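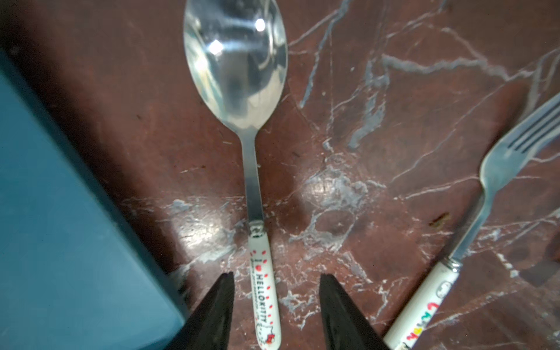 4.2 Grasp selection on shiny cutlery

The Gatine planner scores grasps on the handle mask only. Bowls and necks are dropped, too much glare, depth there is mostly holes. Trained on 434 wrist views, labelled by Ye-ji Ok, split by object and not by view.

Figure 3. Wrist view, spoon handle between the open fingers, fork to the right.

Printed handles were harder than plain ones. Lettering breaks the mask into peices, so we merge fragments lying along one axis before fitting. Threshold is 11 px, set by hand, same for all objects. Without merging, Gatine sometimes centred on a single letter. Kerr baseline has no merge step, see Table 2.

Veined stone also gives false edges. We filter these by by length, not ideal.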